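# Viltov wrist-view set
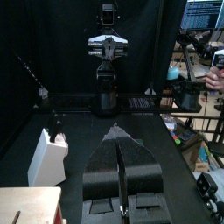
Viltov holds 647 teleoperated episodes, recorded in July at 10 Hz, for testing whether a policy trained on wrist video alone can keep track of a second arm. Success on held-out layouts dropped when the far arm left the view. Background was kept dark - black tabletop, black curtain - but the monitor and the operator's hand on the white controller were not masked out, and we have not measured their effect.

Splits are by layout. Episodes 1 to 10 are calibration only.

Contact: Wenjie Jia (data), Tarek Hattar (training code)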